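Back from Tatevdale, and what I would tell you about going

I have been home long enough now to have washed everything twice and I still find bits of Tatevdale in my coat pockets, mostly bus tickets and sugar packets. Several of you asked how it went, and I kept saying I would write it up properly, so I have made a pot of tea and I am going to try.

For anyone who hasn't had the map out lately, Tatevdale is a long green valley with a river down the middle and one decent road. It is a small place by any measure. The town at the bottom, Nastau, has 700 people in winter, and rather more in October when the walkers come for the beech woods (I was one of them, so I can't grumble). Everyone seems to be related to everyone else, and you learn quickly not to say anything unkind about the bakery.

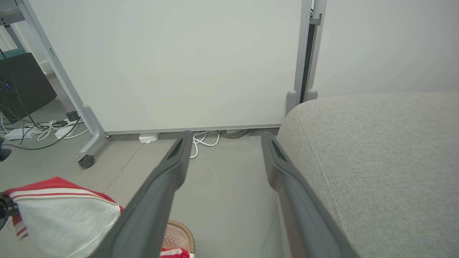
A white board and its grey rail, close to the floor.

I stayed at the Sperling, up the hill behind the church. Four rooms, a very steep staircase and a breakfast that went on and on. The owner, Birgit Ruppert, has lived in the valley all her life apart from two years by the sea, which she did not care for because the wind got into her ears. She drew me walking routes on the backs of old envelopes, and they were better than the printed leaflets by a mile. I have kept every one of them.

The walk I loved most goes up through the woods to Lamora, where there is a chapel and a farm and not a great deal else. Birgit told me to start at seven, and I started at twenty past nine, having had a second egg. Even so I met hardly a soul until the top! The path is soft underfoot and well marked as far as the second bridge, and after that you follow the stream and trust to luck. I took a wrong turn into somebody's orchard and was very kindly pointed out of it again by a man up a ladder.

There was plum cake at the farm. I had two slices and carried a third down in my hat. 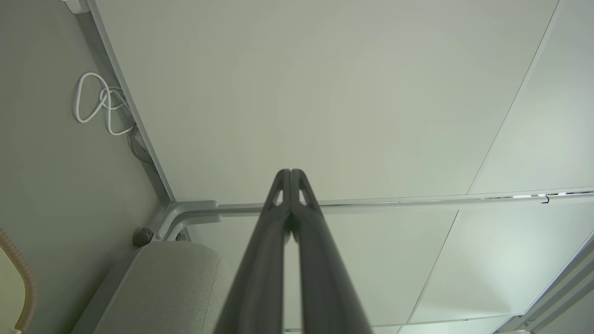

Getting there and getting about

You will want the 122 bus, which goes from the railway station to Nastau by way of every village in the county, or so it feels. Sit on the left going up for the river. The driver will stop wherever you ask, within reason, and he takes cash only, so do bring coins. I hadn't any, and a lady with a basket of leeks paid my fare and wouldn't hear of being paid back. I did leave some chocolate for her at the bakery, and I hope it reached her.

The last bus down leaves at ten to six, and it really does leave then. If you miss it you are in for a long walk or an expensive taxi.

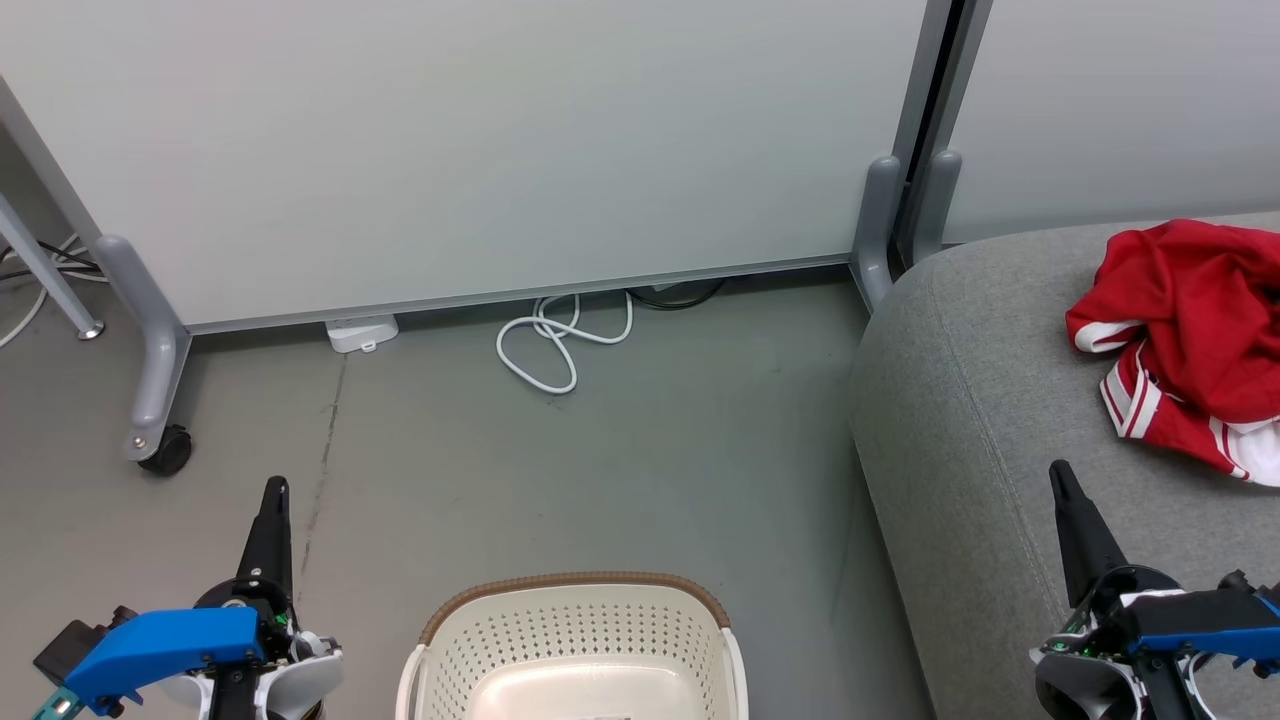

Shops shut between noon and half past two, so buy your lunch early. There is one cash machine, by the post office, and it was out of order for most of my stay. I would also take proper waterproofs, and a torch for the lane up to the Sperling, where the street lamps give out well before the houses do.

Would I go again? I've already asked Birgit about the spring, when the river is high and she says the meadows above Lamora are full of wild narcissus. She is keeping me the little room at the back, the one with the blue quilt and the window that sticks.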